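Perkholm Matchday 2 rebounder goal, reviewed after a season of under-elevens

Quick one as I've had three emails asking and I've got bibs to wash.

Bought this in November for the Kondley juniors, money out of the sponsored dribble. £179 from the Szekeres sports shop, collected, no delivery charge as Norbert Veres had the van out that way anyway. Been used every week since, sometimes twice if the older lot nick it.

What you get. Steel frame, folds at the corners, net on the front side for shooting and a tighter bungee net round the back that pings the ball to you. Four ground pegs (rubbish, see below). A carry bag. A spanner. Instructions in six languages and none of them mention which way round the crossbar goes. It's sticker side down. You're welcome.

Putting it up

First time took the best part of an hour in the dark with a phone torch. Now it's under ten minutes with two adults, quarter of an hour with one adult and kids "helping". The corner joints are sprung buttons, same as on a gazebo, and they're stiff. Wear gloves. The left hand one on ours sticks and needs a tap with the heel of a boot.

The net clips are plastic and I expected to lose half of them by Christmas. Lost three. They sell spares but only in a bag of twenty.

On grass

Good. Better than I thought. The frame has enough weight that a proper strike from the edge of the box doesn't shift it, at least not with this age group. Tien-fu Huang coaches our under-fifteens and had a go with his strikers and it walked backwards a good foot every few shots. So we put sandbags on the back bar now. The pegs bent the first time they met a stone, all four, I bought some longer ones from the camping place and those are fine.

On the astro you can't peg it obviously so sandbags or nothing. No marks left on the surface, which the leisure centre were worried about.

The rebound side

Main reason to buy it. You can tilt the back net to three angles, low for passing along the floor, middle for chest height, high for keepers. Low is brilliant. Kids who never get a touch in a match get fifty in a session. Middle setting is a bit wild, ball comes off at odd angles if you hit anywhere near the frame. High is great for the keepers, Emese Erdős has had ours on it for handling all winter and says the catching is much more confident off crosses. I'd agree, we've stopped letting in the soft ones at the near post. Mostly.

Tension does go. Ours needed tightening after a couple of months and the bungee cord has frayed at one corner where it rubs. Taped it. Will probably need a new cord next season.

Compared with the other one

We borrowed the Grarniveo one off another club before we bought. It's aluminium, lovely to carry, goes up in no time. But it's £698 for the same size and the rebound net only has the one angle. If you've got a proper ground and a big budget then fine. For a junior side on a council pitch I can't see where the extra goes. Benedek Kocsis disagrees with me on this and will tell you so, he thinks steel will rust through in two winters. Could be right. There's a bit of orange at the bottom of one upright allready where the paint chipped. I've dabbed some primer on.

Small moans

The bag. Zip went in week five. Fabric is thin and the frame pokes through the end. We use an old tent bag.

It doesn't fit in a normal hatchback with the seats up. Measure first. Tímea Dobos had it out of the passenger window all the way home from the away tournament.

Top net loops are too small to do with cold fingers, and it's always cold fingers.

Would I buy it again

Yes. Would buy two if we had the cash. Skip their pegs, get sandbags, find a better bag, and check the cord every few weeks. If you coach over-fourteens go up to the heavier model, I haven't tried it but this one is on the light side for them.

Four out of five. Would of been four and a half with a decent zip.

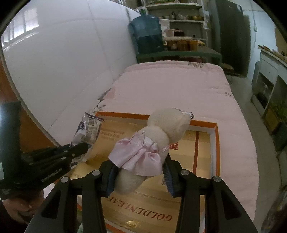

MORE IN: KIT AND EQUIPMENT

Training cones, flat or tall? We used both for a month. Flat ones stack better, tall ones get seen. Flat ones won, the tall ones blow over.

Ball pumps. Still looking for one that lasts past Easter. The last two both went at the needle end. Suggestions welcome, electric ones included if they're under thirty quid.

Keeper gloves for small hands. Write-up coming when I've had them back off the under-nines, two pairs still out.

Comments are open till the start of next season, then I clear them out. If it's about match fees please email the club and not me.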